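Open day (robotics)

An open day, in robotics, is when a lab or workshop lets the public in to watch its machines run and pester the people who run them. Some places call it a visitor day or a demo day, and the words get swapped around a lot. I've been to a fair number of these by now, so this entry leans on what I saw myself, mostly at the Fergate workshop in Grenola, which opens up every October (go early, the parking is terrible!).

What happens at one

Most open days are built around stations. You wander from table to table, and at each one a robot does one job over and over while somebody from the staff talks over the noise. Fergate had 3 stations the year I went, spread through two rooms, and a sign-in sheet by the door with 65 names on it when I left. Talks are common too, though I skipped the second one and got a sandwich.

The demos people crowd around tend to be slow ones. A big arm swinging fast is fun for a minute, but a rod nudging little blocks across a board will hold a kid (and me) for ages, as you start guessing which way it'll go and then arguing with whoever is standing next to you.

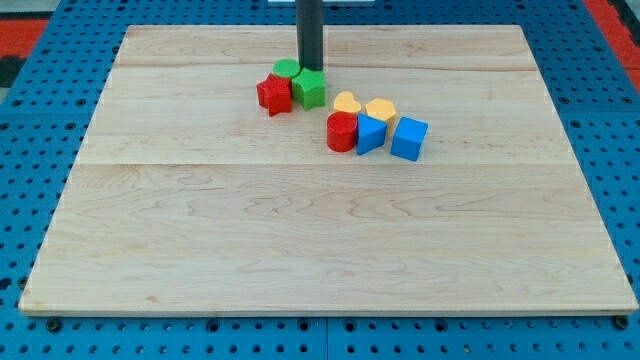 Mihret Araya

The tabletop demo

Block pushing is an old favorite at these events, and you can see why from the setup: a wooden board on a blue pegboard table, small colored blocks, and a plain dark rod for a hand. There are no fingers on it, so everything has to be done by shoving. The shapes matter more than I expected. A cube gives you a nice flat side to push on, while a star can catch on its neighbor by a point and swing off somewhere you didn't want it. I asked about the red star and the green one sitting right up against each other, and the operator said that touching pieces are the part she watches most closely.

At Fergate the pushing was run by a program called Flikance, and visitors could call out a request, such as "put the hearts and hexagons by themselves," and then wait to see what the robot made of it. Sometimes it went straight there. Sometimes it took the long way round and shoved the wrong block first, and the whole room groaned, which was great.

Visiting

Entry is usually free. Stand on the side of the table away from the operator, keep your sleeves and your phone back, and ask before you touch the blocks, even during a break. A friend who went to a similar day in Lagos told me they let guests set up the board between runs, and I'm still jealous.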